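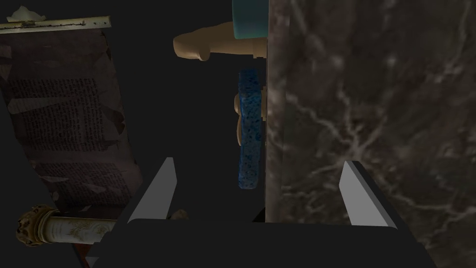

Seit März wohne ich in einer Wohnung, in der drei Vormieter ihre Betriebsanleitungen hinterlassen haben. Sie lagen in der Küchenschublade, in einer Klarsichthülle, und zuoberst die für eine Waschmaschine der Marke Boateng, die es hier nicht mehr gibt. Die Anleitung gibt es noch. Vermutlich überlebt sie auch mich.

Ich bin ein Mensch, der Anleitungen liest. Das sage ich ohne Stolz, es hat mir noch nie einen Freund eingebracht. Mein Nachbar Adom Acheampong zum Beispiel schraubt erst alles zusammen und schaut dann, was übrig bleibt. Sein Regal steht trotzdem gerader als meines. Wir reden nicht darüber.

Was mich an den Heften fasziniert, ist der Ton. Die ersten Seiten jeder Anleitung gehen davon aus, dass ich mich umbringen will. Ich soll das Bügeleisen nicht am Körper benutzen, den Wasserkocher nicht in der Badewanne betreiben und den Mixer nicht als Spielzeug betrachten. Auf Seite neun gratuliert man mir dann zum Kauf. Die Reihenfolge ist bemerkenswert, aber ich kenne Ehen, die ähnlich begonnen haben.
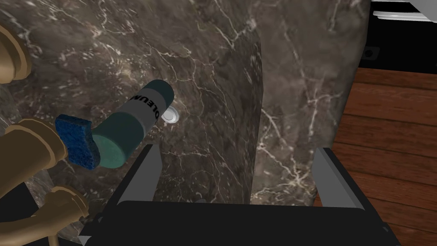
Besonders schön wird es bei den Übersetzungen. Mein Luftbefeuchter, Modell Clondanent, möchte laut Heft »nur in Anwesenheit von Vernunft« eingeschaltet werden. Ich habe mich daran gehalten, er lief den ganzen Winter nicht. Und der Wecker von Illside hat eine Taste, die auf Deutsch »Schlummer bereuen« heißt. Ich habe lange überlegt, ob das ein Fehler ist. Um halb sieben Uhr früh kommt es mir jedenfalls wie die präziseste Beschriftung im ganzen Haushalt vor.

Früher, das muss man der Fairness halber sagen, gab es noch Schaltpläne. Mein Großvater hatte zu seinem Radio ein gefaltetes Blatt, so groß wie der Esstisch, und konnte damit jeden Kondensator beim Vornamen nennen. Bei mir steht unter »Störungen« immer dasselbe: Prüfen Sie, ob das Gerät eingesteckt ist. Danach: Wenden Sie sich an den Kundendienst. Der Kundendienst fragt dann, ob das Gerät eingesteckt ist. Bei Detbridge habe ich ungefähr fünf Anläufe gebraucht, bis ich mit jemandem sprechen durfte, und ja, es war eingesteckt.

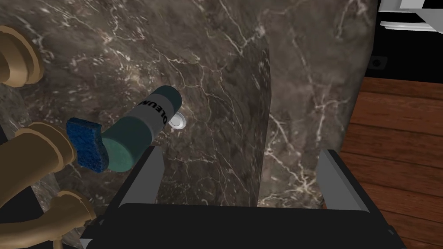
Bild: eigenes Archiv

Inzwischen liegt vielen Geräten gar kein Heft mehr bei, nur noch ein Kärtchen mit einem Code. Man scannt ihn, landet auf einer Seite, die meine Cookies will, und darf dann ein PDF in der Größe eines Spielfilms laden. Darin steht, ich solle die Anleitung für spätere Fragen sorgfältig aufbewahren. Zwei davon habe ich ausgedruckt. Adom hat mich am Briefkasten mit dem Stapel Papier gesehen und gefragt, ob ich promoviere.

Die Hülle der Vormieter habe ich übrigens behalten und meine eigenen Hefte dazugesteckt. Die Schublade geht seither nur noch zu, wenn man sie leicht anhebt und dabei nach links drückt. Ich habe das auf einen Zettel geschrieben und vorne draufgeklebt.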